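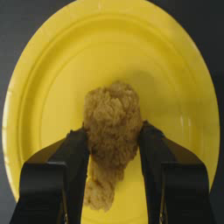
A breaded or battered chicken drumstick on a round yellow plate with a raised inner ring.

Drumstick supper

A drumstick supper is an informal meal built around fried chicken legs, eaten mostly with the fingers and served on light, brightly colored plates. The name is used above all in the river town of Boltport and the farming villages up the valley toward Pikunis, where it can mean the food itself, the evening on which it is eaten, or (in the mouths of older residents) pretty much any gathering at which a person might reasonably expect to be fed. Similar meals are of course eaten in a great many other places, usually without any special name at all.

The piece

The drumstick is the lower part of the chicken's leg. It is wide and meaty at one end and narrows to a knob at the other, which makes it an easy thing to pick up and hold, and a favorite with children for that very reason. It is dark meat, a little richer than the breast and a good deal more forgiving of a cook who has wandered off to talk to somebody on the porch.

In the Boltport style the whole leg is coated, narrow end and all, so that no bare bone shows when it comes to the table. In the Pikunis style the last bit of bone is scraped clean before frying and left uncovered as a handle. Both towns consider their own way to be the older one, and the question has never been settled.

Coating and frying

The coating is generally made from seasoned flour, with the legs soaked in buttermilk beforehand, for a few hours or overnight if there is room in the refrigerator. A craggy, lumpy crust is much admired. Cooks get it by dribbling a spoonful or two of the buttermilk into the flour and rubbing it in with the fingertips until it clumps, then pressing the clumps firmly onto the meat. The coated legs are left to sit for 5 minutes before they go into the oil, which helps the crust hold on.

Color varies from one part of a leg to another. The ridges of the breading and the hollows between them seldom brown evenly, and a mix of sandy, golden and darker brown patches is quite normal. Color is a poor guide to doneness, so most households keep a thermometer near the stove. The legs are drained on a wire rack, where air can get underneath them, and are eaten hot or at room temperature depending on how long the talking goes on.

Plates

Plates for a drumstick supper are nearly always round, with a flat well in the middle and a broad rim that rises toward the edge. The rim keeps crumbs from traveling, and a raised ring around the well, where there is one, gives a light plate some stiffness when it is carried in one hand. Yellow is the traditional color in Boltport. The custom is usually traced to Clovanex, a party goods shop on the waterfront that once found itself with more than 1000 yellow plates left over from a canceled boat parade and sold them off cheaply to anyone who would carry them away. Other colors have been tried over the years, and red in particular had a following for a while, but yellow has always come back.

One leg to a plate is the usual first serving. Side dishes such as coleslaw, pickles, corn and soft rolls are set out separately, and in many homes they get a plate of their own so that nothing damp touches the crust. 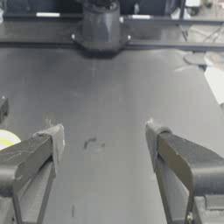 Smooth gray tabletop with a few small dark marks on its surface.

Tables and seating

A tablecloth is uncommon. Greasy fingers and cloth are felt to be bad company, and a smooth hard surface can simply be wiped down with warm soapy water afterward. Small nicks and dark marks on a tabletop are not thought of as anything to hide, and families who have used the same table for a long time can be surprisingly fond of them. Gray and other plain colors are popular, partly for the way a bright plate stands out against them.

At the Morikawa Hall in Boltport, where the largest public supper is held every March, the long room has seats for 90. A smaller room next door takes another 40, and is generally understood to be the quieter of the two. Paper napkins are stacked at both ends of each table, and bowls are put out for the bones.

Leftovers

Cold drumsticks are eaten the next day, often standing up. To bring back some of the crispness they can be warmed in a hot oven on a rack; a microwave softens the coating and is frowned upon, though it is widely used.

See also

Buttermilk marinade
Coleslaw
Disposable tableware
Potluck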